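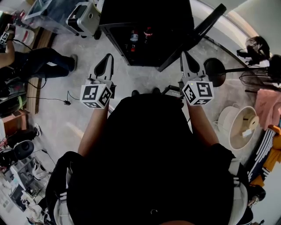 Subject: Re: [zalham-rooms] Standing fans and cable runs, ground floor
Date: Tuesday, July 5, 2022

On the fan question from the last digest:

> We have two Skutomik standing fans left over from January. Can
> they share one power strip with the Hikoreo unit, or does each
> need its own outlet? Also, is there a rule on how close a fan
> base may stand to a tripod?

One strip is fine. The label on the Skutomik gives 5 settings, and the highest draws well under the limit of the strip. Do not add a heater to the same strip.

There is no written rule on spacing. I use 400 mm between the edge of the fan base and the nearest tripod foot, measured with the legs fully spread. Diagonal legs take more floor than people allow for, so mark the feet with tape first and place the fan second.

Cables: route them along the wall where possible. A black cable on pale concrete is easy to see from standing height and easy to miss when carrying a bin. Loose adapters should go up on a shelf – the open one under the black cabinet will do, but keep drink bottles off it if you put anything electrical there.

Storage bins go back to Murín, lids included. The old inventory lists the clear ones under 2,226 and the gray ones under 2,799. Please use those numbers on the return slip.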